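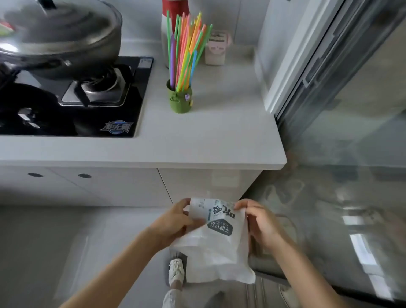
Aurelio Ocampo would have left the straws in their bag in a drawer, and he told me so twice. Sorry, Aurelio, I love having them out on the counter! All that pink and orange and green next to so much white makes the whole corner happier.

The little green cup is the perfect size for them, and it sits within reach of the stove without crowding the big pot.

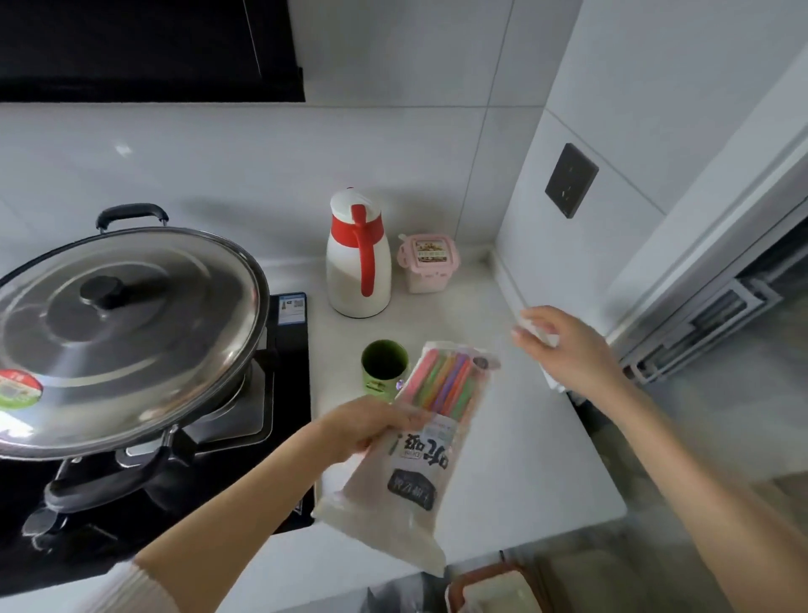

Next I want to do the drawers, all five of them, and then the shelf by the door (wish me luck). More pictures soon!

Posted 10/6/20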